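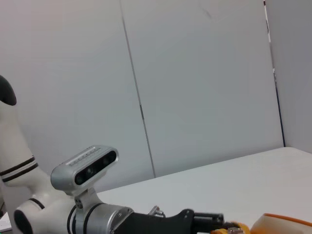 Part-time packing and dispatch assistant, Lerau

Papadopoulos is a small mail order shop selling sewing and mending supplies. We are looking for someone to join us at our Lerau unit for 19 hours a week, spread over four mornings. The post is permanent and starts as soon as we find the right person.

What you will do

Pick and pack orders – more than 260 on a busy day
Check returned goods and put them back into stock
Book the afternoon collection with Reltent
Keep the packing benches clear

Returns take up a good part of the week. Most are bags, cases and pouches, and each one has to be checked before it can be sold again. On a fabric pouch like the beige one here, you would run the yellow-orange zipper from end to end, look over the orange piping along the seams and decide whether the creases in the cloth will press out. Faulty items go back to the maker in Trorov with a short note.

What we ask

You should be able to lift boxes of up to 9 kg and write a clear email. Shop or warehouse work is useful but we will train you.
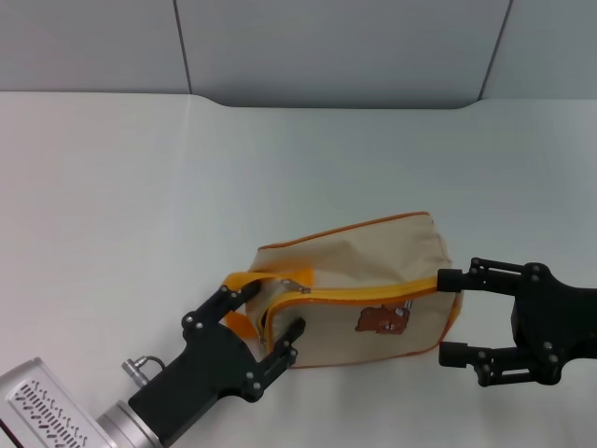 Pay and holidays

Wages are paid monthly and reviewed each April. You will get 21 days of paid leave, plus a staff discount on everything we sell, from thread and buttons to zipped pouches with piped edges.

How to apply

Send a CV and a short letter to Slavica Papadopoulos by Mon 24 October. Questions about the hours can go to Bujar Jurić in dispatch.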